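Filed under: Automation, Working Practice
August — by Gwawr Wogan

The revision to our tabletop work rules is finished, or finished enough to use. It replaces the two-page sheet that had been taped inside the cabinet door at Fodlow, which was written when we had one arm and one person running it. We now share the cells with the Nollik project, and the old sheet assumed knowledge that new operators do not have.

Most of the changes concern the work surface. The arm gets the attention in any safety review, and it should, but the entries in our log are mostly about the table: a lead in the wrong place, an object outside the reach envelope, a lid put down where the wrist comes through. Kelechi Babalola went back through the last 400 log entries and sorted them by cause. Surface layout came first by a wide margin. Controller faults were well down the list.

The rules as they now stand:

Mains leads are part of the layout. If a powered object is on the table, its cord is recorded in the setup note along with the object. A cord may lie in loops if the task calls for household conditions, but the loops stay on the side away from the operator, and no planned path crosses them below 2 inches.

Power strips go at the rear of the table. Switching a lamp or similar item on and off is allowed as a task. Plugging and unplugging is a separate task with its own approval, and it is done with the strip isolated unless Adesuwa Igwe has signed for it.

Food packaging stays closed. Bags, bottles and tubs are fine as objects. Anything that has leaked is thrown out and the cover is changed before the next run.

An object that hangs over the edge of the camera's view is logged as present. We used to leave these out, and it made a mess of the counts when Plalevent asked for them.

Speed limits are set per task, in writing, before the arm is enabled. The default with a person in reach is 233 mm/s at the tool. I know it is an odd number. It came out of the stopping distance tests and I would sooner keep the measured figure than round it up to something that looks better on a form.

The stop button is tested at the start of every shift and after every change of operator. Omolara Abubakar asked for the second part, and she was right to. We had been treating a handover as a continuation.

I left out a rule on cloth covers. A textured cover cuts down on glare and keeps round things from rolling, but it also snags, and we do not have enough runs on each type to say which matters more. Kgomotso Baloyi is collecting those now. At almost 1000 runs I will look at the numbers and write something.
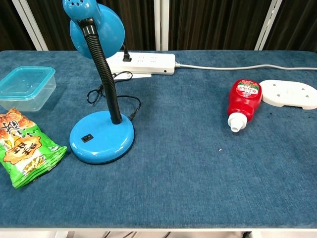

Version control is the remaining problem. The Oyelaran site still prints its own copy, and the last one I saw had the old handover wording in it. From this revision on, the sheet carries a letter in the top corner, and a copy without a letter is not valid. Setup notes have to quote the letter. Notes that don't will be sent back to whoever filed them.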